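Minutes of the winter meeting, Itlow and Grestau Footpaths Society

December 10, 2020
By Ashton Ngata, minutes secretary

Filed under: Meetings and Minutes

The chair opened by thanking everyone for finding their way in, and said how very nice it was to see so many familiar faces after a year when most of us have walked alone or in pairs. Apologies were read out and the July minutes were agreed, once the spelling of Plirkden had been put right in two places (my fault entirely, sorry!).

1. The McAlister stile

The stile at the top of McAlister's field has been wobbly ever since it was last rebuilt in 2015, and we have now had a letter from a member who went over it rather faster than she meant to. She is quite all right, and was very gracious about it. There was a long and good-natured talk about whether to mend it again or ask for a kissing gate. The gate would cost us £300 towards fitting, and several people felt it would be a kindness to walkers with older dogs. Agreed to write to the farm and ask whether they would be happy with a gate. The letter to go before the lambing gets under way.
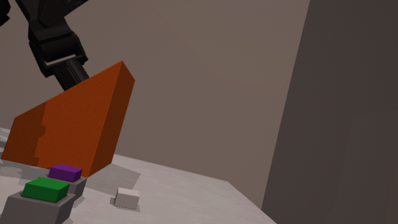 Orange block with the purple and green buttons, and the small pale cube to their right.

2. Path reports

Itlow to Grestau: muddy but passable. The plank over the ditch has been turned round and is much better for it. Brambles are coming through again by the old pump, and two of our members kindly offered to take their loppers along on their next walk.

Plirkden loop: the waymark at the bottom of the wood has gone missing, post and all. We do have a spare post in the shed, though no spare arrow, and one will be ordered. It was mentioned that the farm track makes a perfectly good way round in the meantime, if you don't mind geese.

Riverside: closed at the lower end until the bank has been looked at. The council has been telephoned and was friendly but did not give a date.

3. The walks leaflet

We have 170 copies left of the old leaflet, and there was general agreement that they should be given away before any new ones are printed, even though the bus times on the back are hopelessly wrong. A slip of paper with the right times could be tucked inside. The new leaflet will have 22 walks in it, four of them suitable for pushchairs, and the maps are to be drawn larger this time after so many kind but firm remarks about eyesight.

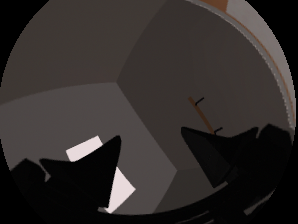 The cover of the new leaflet took up a good half hour, and I shan't try to put down everything that was said. The green of the old one was felt to be gloomy, and there was a strong wish for something plain that wouldn't fight with the title. Three smooth greys meeting at a corner, with soft seams between them, were thought restful by some and a bit like a wet afternoon by others. In the end we settled on cream with brown lettering, and a drawing of the Grestau footbridge if it can be done in time.

4. Any other business

The lost thermos from the July walk is still with me, washed and ready to go home. It is a tartan one with a dent near the base.

A member asked whether dogs might be let off the lead on the Plirkden loop. The answer was no, on account of the geese.

Next meeting to be fixed once we know when the hall is free. Members who would like to lead a spring walk should let me have their name and a starting place.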